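Print this page | E-mail to a friend

The Stendotness steel sweet bowl, reviewed after one long weekend of visitors

Karabo Mtshali, 6/7/26

I did not set out to have opinions about a bowl. I had a perfectly good one, ceramic, blue, a wedding present, and then I had 2 pieces of a blue ceramic wedding present. The replacement came from Ngcobo on the high street, where they keep the Stendotness range on a bottom shelf, presumably so that only the committed will find it. It cost 18 and the little cup that goes with it is extra.
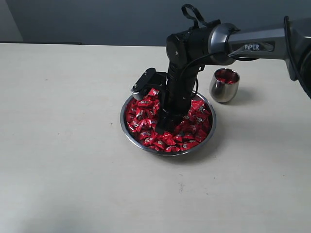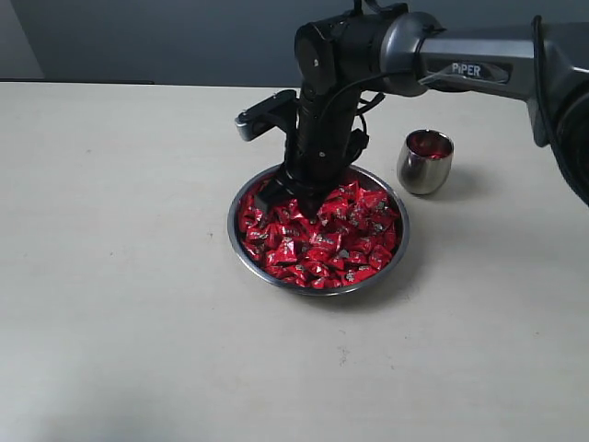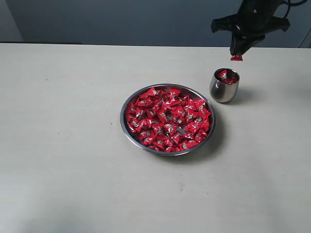
The round steel one on the cream table, fully laden. The matching cup shows up in all three pictures.

Let's start with what it does well. It's shallow and wide, so a heap of wrapped sweets looks like generosity and costs you one bag. In my old bowl the same bag sat at the bottom looking like an apology. The red wrappers do a lot of work here, I'll admit. Red foil in polished steel looks like you planned something, and I've had guests over who thought I had.

The rim is the best bit. It's smooth all the way round, no seam, nothing to catch a sleeve on, and wide enough to pick up properly when you're handing it across a sofa. It also shows every fingerprint ever left by a human being. I wiped mine on Friday evening and by Saturday lunch it looked like evidence.

Now the grumbles. A shallow bowl heaped up high will shed sweets if you so much as breathe near it, and mine went down the back of the radiator. Digging for a particular one is a noisy business too. In the old bowl you could have a quiet rummage during the news. In steel, the whole house knows you've gone back for another, and my mother-in-law counts.

The cup I'm less sure of. It's a nice fat little shape that pulls in towards the top, and it holds a handful of sweets well enough, but getting the last one out is a job for somebody with thinner fingers than mine. I've ended up tipping it. I suspect it was meant for sugar and somebody in marketing got ideas.

Washing up is easy. Don't use the green side of the sponge. I did, on the underside, and I now keep it facing down.

Would I buy it again? The bowl, yes, grudgingly. The cup can stay in the shop.

Four stars for the bowl, two and a half for the cup.

Comments (3)

Annatjie Le Roux: Had mine for years. Put a tea towel under it and it stops skating about. Fingerprints are for life, sorry.

Thabiso Adams: Does it fit a whole pineapple, cut up? Asking for Sunday.

Palesa Rampersad: The Grorar one is deeper and you don't lose any down the radiator. Uglier, mind.

We use cookies to remember your settings. Carry on reading and we'll assume you're fine with that.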